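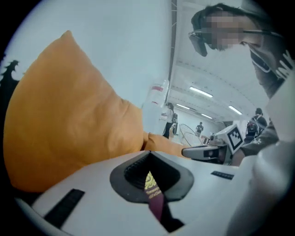 Section 4. Setting up budget approval in Grurkum Ledger. Each cost center needs one approver before its accounts can be posted. For soft furnishings, such as an orange cushion, use account 2465 — the default for the Estden office.

1. Open Cost Centers and select 101.
2. Enter the approver's staff number.
3. Set the posting limit.

Caution: A limit of zero blocks all postings.

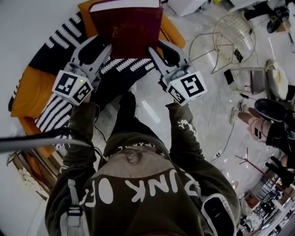
4. Click Save, then run the trial balance. Debits and credits must match.

Note: Limits entered in September apply from the next period.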